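Unatine Home Screening Kit, reviewed Sep 2, 2021

I bought the Unatine kit in April to watch movies in the spare office, and I've used it most weekends since. It comes with a compact projector, a 70-inch pull-down screen and a small speaker bar. I paid $139 for the set, on sale.

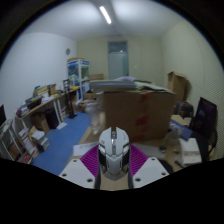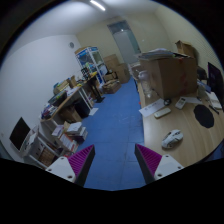

*The mouse, and the room with the blue floor.*

**Setup**

The screen hangs from two hooks and took me most of an evening to get level. The instructions are one folded sheet with very small drawings. The projector was easier. Plug it in, point it, turn the focus ring until the menu is sharp. Keystone correction is manual and only works up and down, so the projector has to sit square to the screen.

**Picture**

Good for the money once the room is dark. With the blinds open in the afternoon you can follow a comedy but you will lose most of a thriller. I tried it with a black-and-white courtroom drama, two animated features and a long musical with a lot of night scenes. The animation looked best by far. In the musical, dark coats and dark walls ran together and I had to raise the brightness, which turned the blacks gray.

Subtitles are clear in the center and a little soft at the far left and right. I watch a lot of foreign films, so I noticed this every time. Moving the projector back a few inches helped some.

**Sound**

The speaker bar is the weak part. Dialogue is fine at low volume. Turn it up for a song or a chase and it gets harsh. I swapped it for an old Clerness speaker I already had and the difference was large. If you own any decent speaker, use that.

**Fan noise**

There are two fan settings. The quiet one is fine. The other comes on by itself after an hour or so and you can hear it during slow scenes.

**Compared to others**

Before this I had a Pace projector for 6 years. The Pace was brighter but had no built-in apps and weighed twice as much. I also borrowed the Brornex model for one weekend. It has better color and a proper remote with lit buttons. It also costs a good deal more, and I didn't think the picture was worth the extra.

**Remote**

Small, no backlight, and the back button is right beside the power button. I have shut off a movie twice this way.

**Score: 7 out of 10**

Would buy again at the sale price. At full price I'd look for a used Pace and get a screen separately.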